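Fridge money, gripper money, and the spreadsheet I keep avoiding

I promised a few of you I'd write up how we're planning next year's equipment, and then November happened and I mostly answered email. So, with a mug of tea and the spreadsheet open in the other window, let me try.

The short version is that we have $2692 left for hardware, and I went in thinking all of it would go to grippers. I love the grippers! You hold one in each hand, you open a fridge or reach for a shelf the way you always would, and later a robot arm gets to learn from it. Of course they're the fun part of the budget.
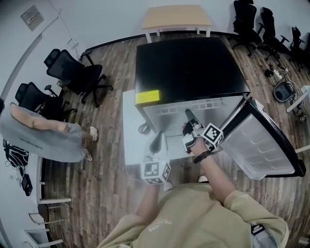

Page last changed: November, 4:40 pm

The trouble is everything else. A mini fridge on the floor is a fine place to begin, but a robot that has only ever met one fridge knows one fridge, so I'd like two more with different doors and shelves. Secondhand is fine by me (Rocío Arroyo found a listing for $77 and I'm still kicking myself for sleeping on it). Then there are finger pads, which I have down as a yearly cost and which I suspect belong in a monthly column. Fudis sells them in packs of 40, and Clerilport will do small orders but charges so much for shipping that I laughed out loud at the quote.

My rule for now is that spares come first, then things to open and close, and new grippers last. I don't enjoy that order one bit. But a second pair of hands is no use to me if the first pair is waiting on a part from overseas, and I've lived through that spring once already. I've also put in a line for power strips and longer cables, which I forgot last year and ended up buying at full price from the shop down the street.
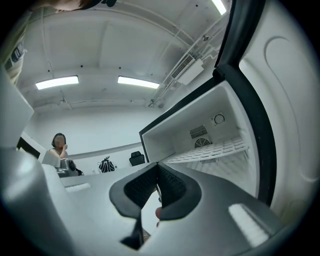

Anneli Tuominen wrote back after reading my draft that I'd left out storage, both the shelf kind and the disk kind, and that at Urquijo the disks had eaten some 40 percent of the year's money before summer. She would also rent the second fridge for a month before buying it.

I hadn't thought about renting at all, so that's a new row in the spreadsheet, and I'm calling Jarance in the morning to ask what they charge.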